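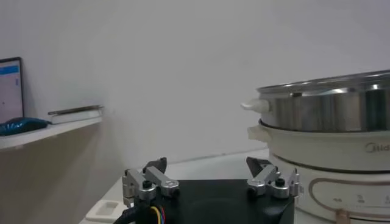 Our group was asked to plan the purchase of a second arm and gripper for the kitchen-tasks bench, and to say whether the money would be well spent. I doubt it would, at least as the request stands. Both vendors, Drillano and Bridia, quote a gripper by its opening width and payload, and neither figure says much about kitchen objects. The steamer pot on the white cooker has a short, rounded side handle at rim height, with a second, more angular one on the base directly beneath it. A pair of fingers coming in for the upper handle has to stay clear of the lower one, and no data sheet we were sent covers that.

Costs. Drillano quoted $1,205 for the gripper with its cable set. Bridia quoted $1,041, cables not included. Nesma Benmoussa priced the missing cables and a mounting plate separately and the gap between the two offers mostly closed. Spare fingertips are $50 a pair from either firm. The original request listed no spares at all, which looks careless to me for a part that is meant to touch things all day.

What the request leaves out. Reda Farouk went through the bench log for August and found that more hours went to cable faults and recalibration than to waiting for a free arm. If that is right, a second arm doubles the upkeep and does little for the queue. Radwa Zerouali disagrees. She thinks one month of log is too little to judge by, and she may be right, but the request itself cites no log whatever.

The claim that two arms will "double student throughput" comes from a Jiten brochure. We could not find out how it was measured.

Recommendation. Buy 2 pairs of fingertips and one spare cable set now. Ask both vendors for a loan unit and try it on the handles before signing anything. Abdelilah Hamdy has written to Bridia about a loan and is waiting for an answer.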